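Plundell Sewing & Thrift Forum > Fabric Talk > Vintage sheets as yardage

fernstitch
I'm officially a sheet person now! Got to the Nasidton thrift store right at 9 and came home with two flat sheets, both soft as anything. A queen flat is so much fabric for the money, and I want summer dresses, pillowcases, maybe a quilt back. Big leafy prints are my weakness (gray ferns with little peachy flowers, swoon). So how do you all prep yours? 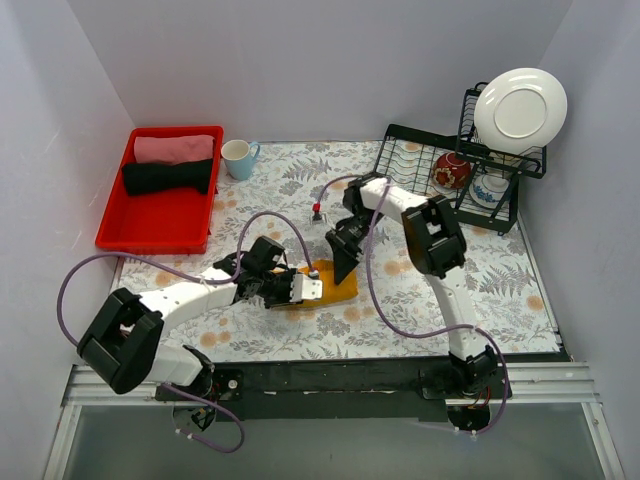 Re: Vintage sheets as yardage

bobbin2122
Welcome to the club!! Hot wash, hot dry, then press before you cut anything. Old hems come out easily with a seam ripper and you gain a few inches. I've stitched more than 900 quilt blocks out of sheets and would do it all again.

Marlowe_Knits
Going to disagree on the quilt backs. Percale is woven so tight that hand quilting it is misery. My fingers hurt for a week. Garments, yes, all day long.

bobbin2122
Fair, but I machine quilt and it glides right through with a fresh needle.

fernstitch
Machine for me too, so I'm going for it! Other question, storage. I started folding everything into flat squares, tees included, and now I can see my whole stash and my whole closet. Love it so much. 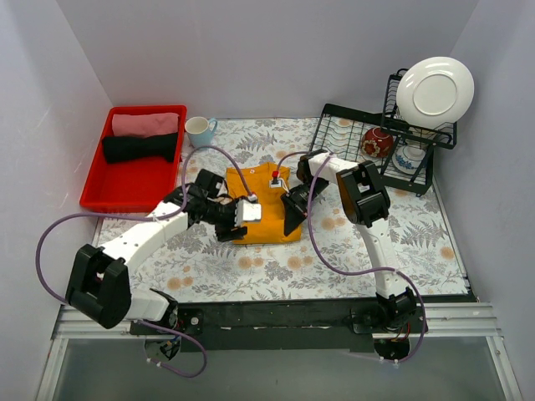
quiltpatch2932
Squares are great for tees but I'd roll the sheets. Fold lines on old cotton can get weak if it sits for years. I use the long tubes from Dostemeck, they'll give you the empties if you ask.

Marlowe_Knits
Or just refold them in October like I do. Tubes take up my whole closet.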